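The reservist who counts blankets
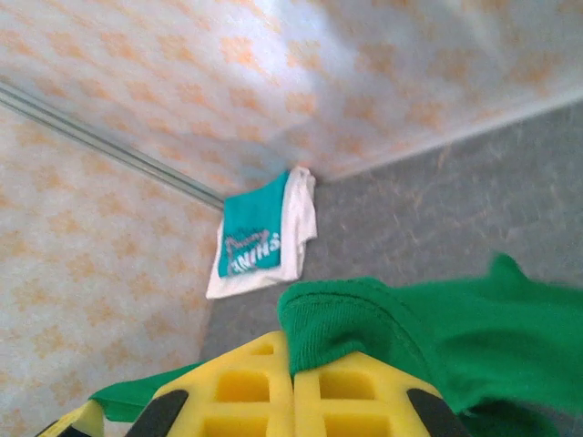
Yellow gripper, seen from behind.

I met her at a bakery in Toltov, a short walk from the depot where she spends one week out of every month in uniform. She'd ordered for both of us before I got my coat off, and she asked me not to use her name, so I won't.

She runs bedding and winter gear for the reserve battalion there. It's the dull end of defense policy, she told me, and she loves it (really loves it, she went on about zippers for a good while!).

"Everyone in the capital talks about the budget," she said. "I have 138 sleeping bags and 20 of them don't close. That's my budget."

I asked about the new call-up law, the one that takes effect in May and cuts the notice period from 20 days to eight. She put her fork down for that.

"Eight is fine if you live here. I've got people driving in from Jevent, and in snow that's three hours on a good road. Where do they sleep the first night? I've asked. I'm still asking."

Would she sign on again, though? I figured she'd hedge, but no, she already has, for another three years.

"My mother thinks I'm nuts," she said, laughing. "Then she knits socks for the whole platoon."

We split the last bun and she went back to work, since a truck was due in and somebody had to sign for the stoves.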